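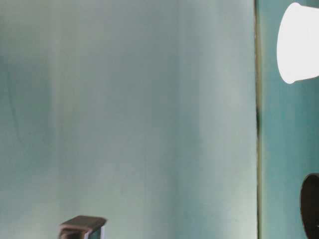 Last modified: August, 4:10 pm

4.2 Reply timing and the expectation of an answer

The previous section dealt with who posts on the Pluvstead town noticeboard. This one deals with how long people wait for a reply and what they take the wait to mean. The noticeboard runs on Derka, a messaging service that shows the author of a post when others have opened it but does not show who they are. Older studies of email treated silence as ambiguous, as the sender could not tell whether a message had been read. On Derka part of that ambiguity is gone, and we wanted to know what replaced it.

The corpus holds 3,384 posts, of which 1,518 contain a direct request: a lift to the hospital, the loan of a trailer, the opening hours of the tip, a recommendation for a plumber. Only the requests are analysed in this section. Notices of events and lost animals were coded separately by Lotte Nijs and are covered in 4.3. Posts that mixed a notice with a request were counted as requests if the request could be answered without reference to the notice.

A reply was defined as the first message in the thread written by anyone other than the original poster. Reactions such as a thumbs up were excluded. We recognise that this is a narrow definition. Several interviewees told us they regarded a thumbs up as a perfectly good answer to a question like "is the pool open?", and one was annoyed when people wrote more than that.

Requests posted in the early evening were answered fastest, as Figure 3 shows. Those posted before breakfast waited longest, although many had been opened within minutes. The gap between opening and answering was widest for requests involving labour, such as moving furniture, and narrowest for requests for information. Money made little difference. An offer to pay for petrol or a carton of beer did not shorten the wait in any category.

Figure 3. Time from posting to first reply, by hour of day, for requests on the Pluvstead noticeboard. Threads with no reply are omitted.

The omitted threads matter for the interviews. We spoke to 12 residents who had posted at least one request that went unanswered. Most described checking the count of openings several times during the first hour. A woman who had asked for help clearing a gutter put it this way: "Once it got past 200 I stopped thinking they were busy and started thinking it was me." Others were less troubled. Two long-standing residents said they assumed everybody had left it for somebody closer, and one of them had simply rung a neighbour instead.

Shobha Rai has described a comparable pattern in her work on the Heo parents' network, where requests that were opened often and answered late tended to be deleted by their authors. We found deletions too, but could not measure them properly. Derka removes the thread from the export along with the post, so our totals undercount failed requests by an unknown amount. Interviewees who admitted deleting a post usually gave the time of day as the reason and reposted it later — sometimes with an apology added at the top.

Members of the board who had moved from Driris, which has its own noticeboard with the opening count switched off, were more relaxed about waiting. They are too few to support a comparison. It is still worth noting that none of them mentioned the count until we raised it, and that they were more likely to describe a late reply as ordinary.

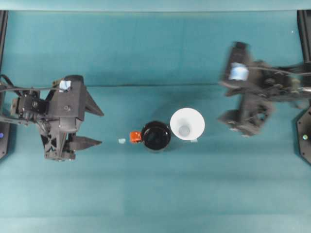 Does a high number of openings make a reply more likely?

Only during the first few hours. After that, further openings had no clear effect on whether a request was answered, and most late replies came from people who already knew the person asking.

The last finding comes from interviews and has not been checked against the full corpus, which holds no information on ties between members. Section 4.4 returns to it using the smaller set of threads for which both the poster and the first replier agreed to be contacted.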